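Banco de pruebas en casa, parte 4: el gemelo simulado

Jan 10, 2018

Sigo con el robot de dos brazos. El hardware está parado desde agosto, a la espera de los reductores de repuesto para el hombro izquierdo, y he dedicado ese tiempo al simulador. Dejo anotado el estado actual, sobre todo para no tener que volver a deducirlo dentro de unos meses.

El entorno se llama Belmonte, como la calle del taller. Es un proceso único que carga la geometría de la habitación, la del robot y la del mobiliario, integra la física a paso fijo y publica las imágenes de la cámara de cabeza. El control va aparte, en Hando, el mismo binario que corre en el ordenador del robot real. Hando no sabe con quién habla: recibe posiciones articulares y devuelve consignas. Esa separación me costó dos reescrituras y no pienso tocarla.

El primer problema fue el tiempo de ciclo. Con las mallas exportadas directamente del CAD, cada paso de colisión se iba a 94 ms, inservible para probar nada con contacto. La carcasa del torso era la culpable principal, por la cantidad de triángulos en los redondeos. La sustituí por envolventes convexas para la colisión y dejé la malla completa solo para el dibujo. Las pinzas las modelé a mano con cajas: palma, dedo, dedo. El paso bajó a 4 ms y ahí se ha quedado.

El segundo problema fue la vista. La cámara de cabeza mira hacia abajo por encima del torso, y en las primeras pruebas el propio cuerpo ocupaba casi toda la imagen. Subí el soporte y cambié la inclinación, con lo que ahora se ve lo que hay delante del robot, aunque el torso sigue llevándose una buena parte de la zona inferior.

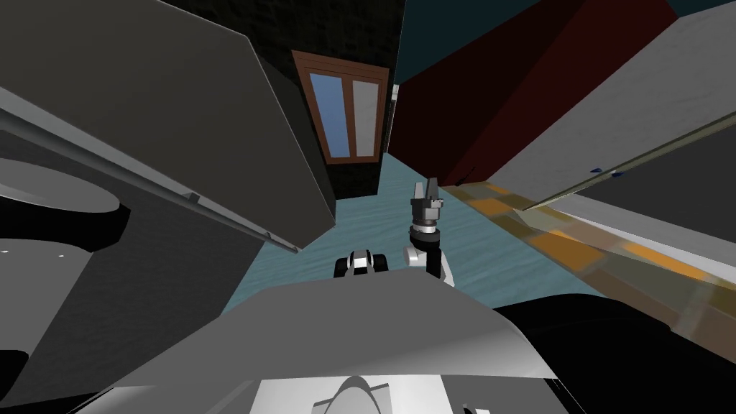

Vista simulada en Belmonte: la pinza derecha, vertical y apuntando hacia la ventana; de la izquierda solo asoma la punta.

Los colores de la habitación son deliberadamente feos. Maximiliano Montoya, con quien comparto el taller, me recomendó variar texturas entre sesiones para que el detector de bordes no se acostumbrara a una sola combinación, y el generador elige paredes y suelo de una lista sin ningún criterio estético. El suelo azul con ondulaciones es de los más molestos para el detector - muchos gradientes débiles - y por eso lo mantengo en la rotación. Las paredes oscuras dan menos trabajo.

Queda pendiente la calibración de la cámara. Los parámetros intrínsecos del simulador son ideales, sin distorsión, y los de la cámara real no. Tengo un conjunto de 393 capturas del tablero de ajedrez para ajustar el modelo, pero falta meter la distorsión en el sombreador. Probé a hacerlo como posproceso con Clivus y funciona, a costa de perder las esquinas de la imagen.

También falta el rozamiento de los dedos. Ahora mismo uso un coeficiente constante para todo, copiado de una tabla, y al cerrar la pinza sobre una barra fina el contacto vibra. Subir las iteraciones del solucionador lo atenúa sin eliminarlo. Sospecho de las cajas: los cantos vivos generan puntos de contacto que aparecen y desaparecen entre pasos. La próxima prueba será redondearlos con cápsulas.

El registro de sesiones lo he pasado a Istach, que escribe en binario y permite reproducir una ejecución desde cualquier instante. Los ficheros antiguos en texto no los voy a convertir. Si alguien siguió la parte 3 y tiene scripts que los leen, seguirán funcionando con la rama vieja del repositorio.

Cuando lleguen los reductores monto el hombro y comparo trayectorias entre los dos lados, empezando por el movimiento en vacío.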